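Keep the Bad Takes

By Riet Van Acker

May 20, 2026

Every group that teaches robots by example has to decide what to throw away. You record a person guiding the machine through a chore, you do it again, and at the end of the day you have a pile of recordings. Then somebody sits down and deletes the ugly ones. I did that job for two years at Zekar, and I now think I deleted the wrong things.

My view is that most groups cut too much. They keep the smooth recordings and drop the ones where the operator hesitates, reaches past the target or backs up and starts over. The result looks good in a demo reel. It also gives the model very little to learn from about the moments when a chore goes sideways, and household chores go sideways all the time.

Bedding is the case I know best. A duvet has no fixed shape. It lands differently each time you put it down, and if there are clothes on top of it the robot has to deal with those as well. A good operator can make this look easy by picking a corner that already hangs within reach. If every saved example starts that way, the model learns that corners always hang within reach.
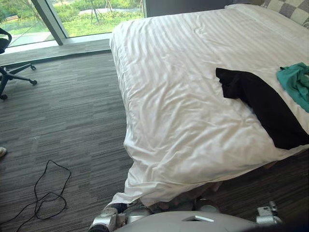

A starting position for bedding work, with clothes still on the duvet.

At Zekar we used to tidy up before each recording. Cables were moved, chairs were pushed back, and the bed was laid out the same way. Floor Smits, who ran the operators, argued against this from the start, and I overruled her. I wanted the recordings to be comparable. They were. The model we trained on them did fine in that one room and got confused in the apartment next door, where someone had left a sweater on the pillow.

Floor later ran her own comparison on a project called Breturine. Her operators were told to leave the room as they found it and to save every attempt, including the failed ones, with a short note on what went wrong. I won't claim it settled the question, but the model trained on her set was better at trying again after a missed grasp. Mine tended to close its hand on nothing and carry on as if it were holding something.

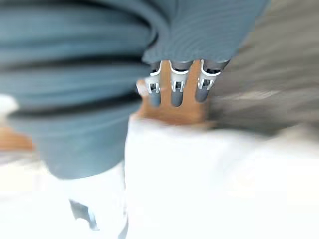 My second complaint is about image quality filters. Many groups run a script that scores each recording for sharpness and drops whatever falls below a line. Ruben Meijer wrote ours, and it did exactly what I asked. The trouble is that a hand camera gives you views like this one, where the three fingers are fairly crisp and much of the rest is streaked with motion blur, with a big patch of white blown out along the bottom. Our filter would have thrown it out. Yet a robot doing the chore will get views like that too, and it needs to have met them before. We were training it on a world that held still.

There is a fair argument on the other side. Jeanine Vanhove, who manages storage and labeling at Cuvton, told me that keeping everything is easy to recommend when you aren't the one who has to label it. She is right that bad recordings cost money. A label saying "failed" isn't much use unless it says when and how, and writing that down takes a person's time. She also pointed out that some recordings are bad for dull reasons. The clock was off, or a file was cut short. Those should go, and I have no quarrel with her there.

I also accept that a model can pick up an operator's bad habits. If one person always jerks the hand back before a grasp, you don't want that copied. The answer is to use more operators and mark who did what, so the habit can be found later. You can't find it in files you erased.
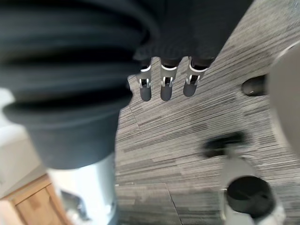
The hand over carpet tile, fingers pointing down.

Waiting time is another thing we cut too freely. We trimmed the start and end of each recording down to the first and last useful motion. Godelieve Van Leeuwen asked me once how the model was supposed to know when it was finished, and I didn't have an answer. We had removed nearly every example of being finished.

My proposal is modest. Throw out the files that are broken. Keep the failures, the blur and the pauses, and label them properly, even if that means recording fewer chores. If the budget covers six chores recorded cleanly or three recorded in full, I would take the three. In June I start work on a new kitchen set, and this time Floor decides what gets deleted.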